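# Let me keep my old phone, please
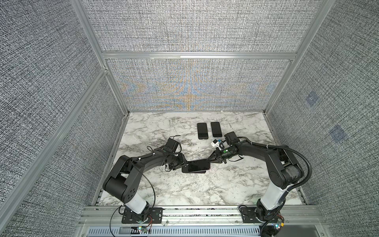

*Three black phones on a marble-patterned top. Good luck telling whose is whose.*

My friend Zorica Milošević got a new phone in September and spent a whole lunch showing it to me, and I swear I couldn't see what had changed. The camera was better, she said. It was faster (faster at what? She mostly texts her sister). I nodded a lot and ate my fries.

I've had mine for 4 years, and I love it the way you love a coat with good pockets. I know how long the battery lasts. I know which corner of the screen ignores my thumb. And every few months somebody looks at it lying there on a table and asks when I'm getting a new one, as if I'd turned up in a neck brace!

Last winter I gave in and priced one. $434, and that was the cheap model, before the case and the charger that no longer comes in the box. I closed the page and went to see Slavica Vidmar, who has a little repair counter over by the Nedeljković bakery. She put in a new battery while I stood there with a cheese pastry. It took her 15 minutes, and the phone has been perfectly fine ever since.

So why do we all feel so twitchy about keeping things? I think part of it is the reminders. My carrier sends me 2 "you're eligible!" messages a month, and eligible is such a flattering word, like I've been accepted somewhere. The other part is that a phone is the one thing we all put down in front of each other, all day long, at dinner and in meetings and on the arm of the couch.

I'm not against new stuff, by the way. If yours is dying or the updates have stopped, go get one and enjoy it. But if it still works and you still like it, you're allowed to leave it alone for another year. I plan to, and Zorica can keep sending me her very sharp pictures of soup.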